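Peline drops plastic-coated stock from product literature

Peline, which makes small water filtration units for homes and light commercial kitchens, will stop using plastic-laminated paper for its printed product literature in November. The change covers installation leaflets, folded product brochures and the spare parts lists packed with each unit. Labels attached to the filter housings are not affected.

The current brochure cover is printed on 300 gsm coated paper and finished with a thin polypropylene film. The film protects dark solid colors from scuffing and keeps the fold line from cracking. It also makes the sheet harder to recycle. In a paper mill, the film has to be separated from the fiber in the pulper and screened out as reject material, and many local collection programs ask residents to keep film-laminated paper out of the bin.

The replacement is an uncoated 200 gsm sheet supplied by Mullard, sealed after printing with a water-based dispersion varnish. The varnish is applied inline on the press, so the separate laminating pass is removed. Peline said the finished piece will feel slightly rougher than the old one and that blacks and deep blues will print a little flatter.
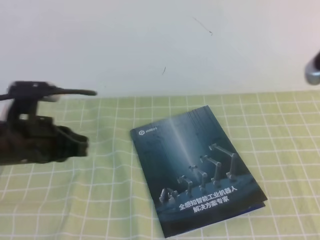

A folded brochure with a dark teal-blue cover.

Dark covers were the main difficulty in the trial runs. Heavy ink coverage on uncoated stock takes longer to dry, and the first sheets off the press marked the backs of the sheets above them in the delivery pile. Kaneko, the printer handling the work, lowered total ink coverage in the shadow areas, reduced the height of the pile and extended the drying interval to 18 hours before folding. The marking did not appear on later runs.

Folding required a second change. Without film, a heavy solid printed across the spine tends to show a white line where the fibers break. Kaneko now scores every cover before it is folded and runs the grain parallel to the fold. Sheets cut the other way cracked in testing and were rejected. The grain requirement changes how the job is laid out on the parent sheet and produces more trim waste, which is baled and returned for recycling.

The new literature will also be shorter. Peline has removed the regional warranty tables, which went out of date faster than any other section and often forced an early reprint. The tables will be kept on the company's website, with a printed copy available from dealers on request. Installation steps, flow ratings and filter replacement intervals remain in print, because many units are fitted in basements and utility rooms with poor phone reception.

Cost per piece is expected to stay close to the present level. The varnish and the extra scoring step add to the price, while the lighter sheet and the loss of the laminating pass reduce it. Shipping weight for a full carton of leaflets also falls.

Existing stock will not be scrapped. Dealers can continue to hand out laminated brochures until their supply runs out, and both versions carry the same part numbers. Orders for the new version will be filled in packs of 10, the same pack size as before.

The first title to change over is the brochure for the Zomuvska under-sink range, followed by the countertop units. Literature for discontinued models will not be reprinted on the new stock and will be offered as a download only.

Dealers who keep brochures in open racks near sinks or doors are advised to move them. The varnish resists fingerprints and brief contact with moisture — it does not make the sheet waterproof, and covers left in a damp location may curl at the corners.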